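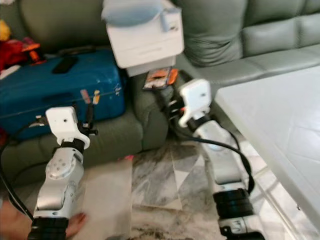
Robótica doméstica

Enciclopedia > Tecnología > Automatización > Robótica doméstica

La robótica doméstica es la rama de la robótica de servicio dedicada a las tareas del hogar: limpieza, orden, lavado, cocina y manejo de ropa y equipaje. El término se aplica tanto a los aparatos de función única, entre ellos las aspiradoras autónomas, como a los sistemas de manipulación con uno o dos brazos. Los primeros se venden desde hace años; los segundos siguen en su mayor parte en fase de investigación.

Antecedentes

La automatización industrial se apoyó desde sus comienzos en entornos preparados, con piezas idénticas y posiciones conocidas. La vivienda carece de esas condiciones. Un sofá puede servir a la vez de asiento, de estante para un electrodoméstico y de superficie para hacer la maleta, y su uso cambia de un día a otro. La ingeniera Debora Negri propuso llamar «desorden ordinario» a este estado habitual de las casas y sostuvo que los ensayos debían partir de él.

Manipulación bimanual

Buena parte de las tareas domésticas exige dos manos. Para abrir una maleta rígida con cremallera hay que sujetar la carcasa mientras se tira del cursor; para doblar una camisa hay que sostener dos puntos separados de la tela. Los sistemas de dos brazos con pinzas reproducen esta división del trabajo, aunque la coordinación entre ambos lados continúa siendo una fuente frecuente de errores.

La ropa arrugada presenta una dificultad particular, pues no tiene forma estable y oculta sus propios bordes. Los plásticos translúcidos dan problemas a los sensores de profundidad, y las mesas brillantes o los suelos de baldosa pulida devuelven reflejos que el sistema puede interpretar como objetos. Los cables del propio brazo, cuando van por fuera, limitan además el giro de la muñeca y pueden tapar objetos pequeños.

Evaluación

El protocolo Dovinov, elaborado por Nivaldo Coutinho y Mbali Mthembu, mide tareas completas en salas de estar amuebladas. En su primera edición se registraron 1000 intentos de preparación de equipaje, de los cuales 419 terminaron sin intervención humana. Los fallos se concentraron en el cierre de la cremallera y en la recogida de prendas amontonadas.

El proyecto Elel adoptó un criterio distinto y anotó cada contacto de una persona con los objetos o con el equipo durante la prueba. Según Coutinho, la tasa de éxito resulta difícil de comparar entre laboratorios si no se indica cuánta ayuda recibió la máquina.

Situación actual

Los sistemas de manipulación realizan con cierta fiabilidad acciones aisladas, como tomar un objeto rígido o trasladarlo a una mesa. El encadenamiento de varias acciones, con decisiones sobre qué guardar, qué desechar y qué dejar en su sitio, no está resuelto. En los talleres la situación es más favorable: la empresa Clorkesex emplea brazos para el embalaje de piezas, con recipientes fijos y un catálogo cerrado de 500 referencias.

Véase también: Pinza robótica; Teleoperación; Robótica de servicio.

Compartido 2931 veces

Comentarios (3)

Edileuza Macedo: Falta mencionar la plancha. En la edición anterior había un párrafo entero sobre eso.

Thongchai Thammasiri: ¿Los intentos de Dovinov se hicieron siempre con el mismo modelo de maleta? Una blanda no se comporta igual que una de carcasa dura.

Edileuza Macedo: Creo que solo rígidas, pero convendría que lo dijera el artículo.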